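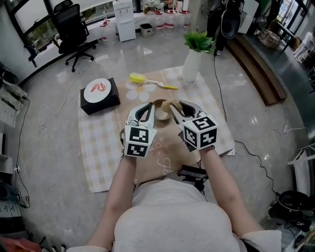 Teller, Schälchen und Bürste auf kariertem Tischtuch. Karos sind ausdrücklich willkommen.

Mitesser gesucht (keine Hautunreinheiten)

Der Kasten sucht für die neue Spielzeit 11 Menschen, die einmal im Monat gemeinsam zu Abend essen und danach beim Abwasch nicht plötzlich telefonieren müssen. Beginn ist im Oktober.

Wer wir sind

Der Kasten ist ein ehemaliges Ladenlokal mit einer Küche, die für vier Personen gebaut wurde und in der wir regelmäßig zu sechst stehen. Vor drei Jahren haben Lena Pietrzak und Tanko Danladi hier den Langen Tisch angefangen, weil beide fanden, dass in der Nachbarschaft zwar viel über Gemeinschaft geredet, aber selten etwas dazu gereicht wird. Inzwischen gibt es eine feste Runde, ein Kassenbuch und eine erbitterte Meinungsverschiedenheit über Koriander. Letztere bleibt bestehen, Neuzugänge dürfen sich auf eine Seite schlagen.

Worum es geht

Jeder Abend hat ein Zweierteam, das kocht, und einen Rest, der isst. Das Team bestimmt, was auf den Tisch kommt, und muss sich dafür nicht rechtfertigen. Es gab schon herausragende Abende und es gab den Abend mit der Rote-Bete-Lasagne. Genowefa Malinowski hat aus allem, was bisher gekocht wurde, ein Heft zusammengestellt, das liegt bei uns aus und enthält auch die Lasagne, der Vollständigkeit halber.

In der kommenden Spielzeit wollen wir das Ganze etwas ausbauen. Für jeden Abend suchen wir ein Gericht, zu dem jemand am Tisch etwas erzählen kann: von der Großmutter, aus der Kantine, von einer Reise, aus einer Wohngemeinschaft mit nur einer Herdplatte. Die Geschichten nehmen wir auf, sofern alle einverstanden sind, und Aminu Uzor macht daraus ein Hörstück. Er schneidet gnädig. Wer beim Erzählen kaut, wird trotzdem gehört.

Was wir uns wünschen

Du musst nicht kochen können. Du solltest allerdings wissen, dass du es nicht kannst, das erleichtert die Teamaufteilung erheblich. Du hast an den meisten Terminen zwischen Oktober und Mai Zeit, jeweils von 18 bis 22 Uhr. Du kannst neben jemandem sitzen, der beim Thema Nudelwasser anderer Meinung ist. Sprachkenntnisse sind uns gleich, an unserem Tisch wird in der Regel Deutsch gesprochen, Polnisch geflucht und auf Englisch um das Salz gebeten.

Allergien, Unverträglichkeiten und religiöse Speisevorschriften berücksichtigen wir selbstverständlich. Abneigungen gegen Rosenkohl nehmen wir zur Kenntnis.

Erfahrung mit Selbsthilfe am Siphon wäre ein Pluspunkt.

Was du bekommst

Acht Abendessen, einen festen Platz am Tisch und ein Exemplar des Hefts. Geld gibt es leider keins. Für die ganze Spielzeit stehen uns 1000 Euro zur Verfügung, davon sind 400 für die Tonaufnahmen vorgesehen, der Rest ist Zwiebeln. Wer kocht, bekommt seine Einkäufe gegen Kassenzettel erstattet. Trüffel bitte vorher absprechen.

Pro Abend legen alle 5 Euro in die Dose neben der Tür. Wer das gerade nicht kann, legt nichts hinein und isst genauso viel. In die Dose schaut beim Essen niemand.

So bewirbst du dich

Einen Lebenslauf brauchen wir nicht. Schick uns bitte ein paar Zeilen mit deinem Namen, einer Möglichkeit, dich zu erreichen, und der Antwort auf eine einzige Frage: Was hast du zuletzt gekocht, das du niemandem gezeigt hast? Handschriftlich geht auch, der Briefkasten hängt rechts neben dem Eingang und klemmt, bitte beherzt drücken. Sprachnachrichten unter drei Minuten hören wir ganz an.

Melden sich mehr Leute, als wir Stühle haben, wird gelost. Elis Gwynne zieht die Zettel aus dem großen Nudeltopf und gilt als unbestechlich, jedenfalls hat es noch niemand mit Kuchen versucht. Alle bekommen Bescheid, auch bei einer Absage, und wer kein Glück hat, rückt auf die Warteliste. Im Februar wird erfahrungsgemäß etwas frei, dann ist Grünkohl dran.

Fragen beantwortet Lena, am besten ab 17 Uhr vor Ort im Kasten. Wenn vorne kein Licht brennt, bitte hinten klopfen.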